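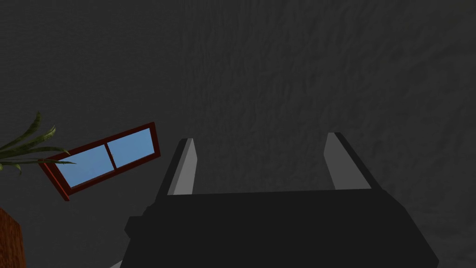

Open Day at the Heinonen Robotics Lab, Fostthorpe

I had been looking forward to this one since November, when the lab first put it on their calendar, and on May 24, 2025 I finally got to go. The lab sits behind the old Pletance mill (the stone over the door says 1828), and by the time I had parked and walked across the yard there was already a line for the simulation room. I joined it right away!

Simulation turned out to be my favorite part of the whole visit. Before an arm does a job in the real workshop, they let it practice in a computer-made room, and the big screen shows you what the arm's own wrist camera would see. So you get two pale gray fingers sticking up in front of you, wide open, and past them a dark, rough surface like plaster. There is a window off to the left with a red frame and flat blue panes, tipped over at a crazy angle, with long green leaves poking across one corner of it. It took me a moment to work out which way was up, and I loved that. You stop thinking like a person standing on a floor and start thinking like a hand.

The program they use is called Clarnau, and it was written in the building. It can run 500 practice rooms overnight, each with the furniture and plants moved around a little. Visitors got to try driving the arm with a small joystick. My job was to pick up a mug, and I knocked it over 2 times before I got it. The girl after me did it on her first go, and the whole room clapped.

Next door was the workshop, with real arms sorting bolts into trays behind a yellow rail. They are much quieter than I expected, just a soft whir and then a click. A counter on the wall had reached 2141 bolts by the time I left, and I could happily have stayed for more.

Practical notes: entry was free, parking is in the mill yard, and the simulation room is up one flight of stairs, though there is an elevator by the coat racks. Go early if you want a turn on the joystick. The cinnamon buns in the canteen were gone by noon.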